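Household and Shop-Floor Chores Study
Progress report for the second period
Submitted to the Onell Fund by the Skuvau project team

1. Where the project stands

The grant asks one question: which ordinary chores can a pair of low-cost robot arms do today, to a standard that a household or a small shop would accept? We proposed 11 chores. Work on the desk-tidying chore, markers and pens into small baskets, took up most of this period, and the bulk of this report deals with it. Towel folding and shelf facing are covered more briefly in section 4.

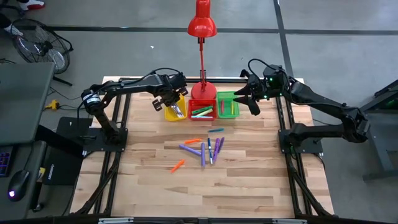
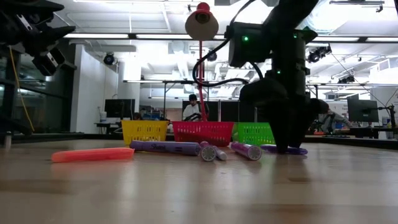 Desk tidying: two arms, three baskets, and markers still to be put away.

We chose desk tidying because it looks easy. A person does it without thinking and can talk on the phone at the same time. It also has close relatives in paid work, such as sorting returned stationery at a shop counter or putting small tools back into the right bin at the end of a shift. If the arms cannot do this one, there is little point in promising the others.

2. Results on desk tidying

We logged 861 pickup attempts during the period. An attempt counts as a success when the item ends up inside a basket and stays there, with no help from a person. Putting it in the wrong basket is logged separately, as a sorting error. We kept the two apart because the Fund's reviewers asked us to, and it was good advice. The causes are different and so are the fixes.

The main findings so far:

Single items lying clear of their neighbors are handled well. We consider this part of the chore close to usable, provided the table is lit evenly and nobody is in a hurry.

Items that touch each other are the largest source of failure. When two markers lie end to end or cross, the gripper tends to close on both, or it pushes one away while reaching for the other. A marker that has been pushed often rolls, and the arm then has to look for it again. In the worst runs an arm chased the same marker until the time limit.

Slim pens are harder than thick markers. The fingers have to come down almost to the tabletop to get hold of them, and a small error in height means either a missed grasp or a hard contact with the wood. We have lowered the approach speed for the last part of the movement. That reduced the hard contacts and made every run longer.

Color sorting is mostly reliable for strong colors. Purple, lavender and magenta are still confused with one another. We had expected this to be a camera problem, but the same items are sorted correctly when they are moved to a different part of the table, so glare on the surface is a more likely cause. We will test a matte cover next period.

Placing is weaker than picking. A long marker set down across the rim of a small basket can tip back out. The arms now turn the wrist before letting go, and this helps when the basket is nearly empty. As a basket fills up, the benefit shrinks.

3. Speed

The Fund's reviewers asked for a plain comparison with a person. We do not have a flattering one. A person clears the same table in a small fraction of the time, using both hands and often taking several items at once. The arms take one item each and wait for each other when their paths would cross near the middle basket.

We do not think speed should decide the matter for home use. A desk that gets tidied slowly overnight is still tidy in the morning. For a shop floor the answer is different. The store managers we spoke with want the counter clear before the next customer, and at present we could not offer them that.

The waiting rule is worth a note. It is cautious and was written early on, after 2 minor collisions between the arms. Neither caused damage beyond a loose cable clamp. We believe the rule can be relaxed for items at the outer sides of the table, and a revised version is being tested in simulation.

4. Other chores

Towel folding. The arms can fold a small towel in half if it starts out flat. They cannot yet take one from a heap and spread it. We have stopped work on the heap case for now and will report on the flat case only.

Shelf facing. This is pulling products forward to the front of a shelf. Boxes are fine. Bags are poor, and they slump when released. Akutari lent us a section of store shelving for this work and has agreed to leave it with us through March.

The remaining chores have not been started, apart from some notes on dish loading. We would like to talk with the Fund about dropping two of them. Window wiping and plant watering would each need new hardware, and neither would tell us much that the present setup cannot.

5. Changes to the setup

The control software has moved to Tôn, our in-house package, for both arms. Before this, each arm ran its own copy with its own settings, and small differences between the copies cost us several days of confusion. Results logged before the change are kept in a separate table and are not included in the count above.

Starting layouts are now drawn from a fixed list of 200. Staff used to scatter the items by hand, and people have habits – they spread things out, which made the table easier than a real desk. The list includes crowded layouts on purpose. Success rates fell when we brought it in, and reviewers comparing this report with the last one should bear that in mind.

6. Problems and risks

Gripper fingers wear faster than planned. The tips lose their hold on smooth barrels, and we are replacing them more often than the budget allowed for. The cost is small, but orders have been slow to arrive and we lost most of one week waiting. A spare set is now kept on the shelf.

Cable routing needs attention. The cables near the wrists are long enough to catch when an arm turns fully. A shorter harness is on order.

7. Plan for next period

We will finish the touching-items work first, using a nudge movement that separates two markers before either is picked up. Early tests are mixed. The matte cover trial comes next, followed by the relaxed waiting rule once the simulation results have been checked. Towel folding from flat will run on Tuesday afternoons, when the second operator is available.

We request no change to the total budget. We do ask to move the unspent travel money to spare parts, and would need a written reply before placing the next order for gripper fingers.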